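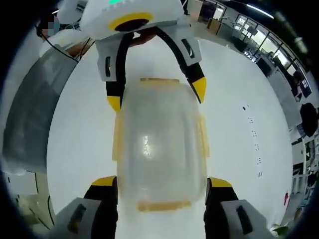

Two hand-held grippers at opposite ends of a translucent food container

The Trerkitz fault is a timing error in two-handed robot training data recorded with paired hand-held grippers. It was first reported at Pasholm, a laboratory that records household handling tasks, and takes its name from the logging software in which it arose. The clocks of the two grippers drift apart during a session, so that the motion of one hand is stored later than it took place. Robot arms trained on affected recordings may close one gripper before the other has reached the object.

Discovery

The fault came to light in August during trials of Arby, a two-armed test robot. Arby had been trained to lift lidded plastic containers from both ends. In 9 of 18 trials the left arm closed early and pushed the container toward the right arm. In two of these the lid came off, and in one the container struck the right wrist hard enough to trigger the protective stop. The arms, joint sensors and controller were checked and no defect was found.

Hauwa Omoregie, an engineer at the laboratory, compared the training recordings with the stored jaw positions and found that the two streams did not agree. The gap was small at the start of each session and grew with its length.

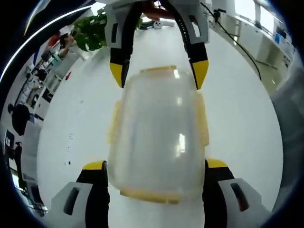
Container with pale yellow latches, seen between the fingers of one gripper, with a second gripper at the far end

Cause

Each gripper carries its own camera and clock. Trerkitz aligned the clocks once, when a session was opened, and did not align them again. If a gripper was restarted during the session, its clock resumed from the last saved value and the logger accepted it without a warning. The longest gap measured was 11 video frames.

One-handed tasks were not affected. Two-handed tasks with light, rigid objects were affected most. A clear container offers few visual features to a camera, and the trained model relied heavily on stored timing to decide when to close.

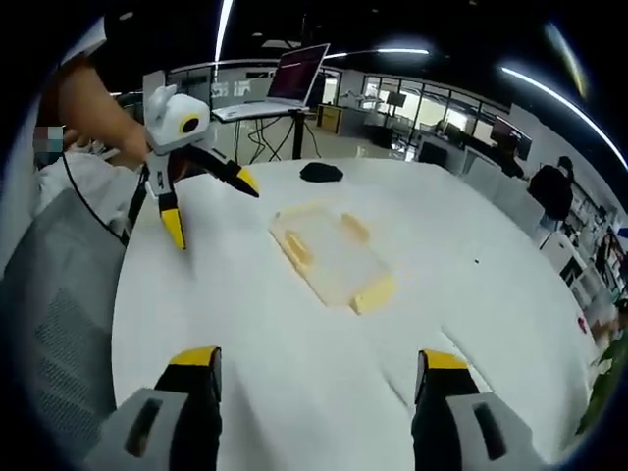
Correction

The software was changed to align the clocks at the start of every recording and to reject any pair of streams that differ by more than 2 frames. Older sessions were realigned with Warrier, an offline tool that matches movements visible to both cameras. Sessions in which neither gripper could see the other were withdrawn.

Safety measures

Arby's controller now holds both jaws open until each arm reports that it is in position. The limit on sideways force was also lowered for containers with lids. Operators stand outside the reach of the arms during the first run of any newly trained model.

See also

Clock drift
Protective stop
Two-handed manipulation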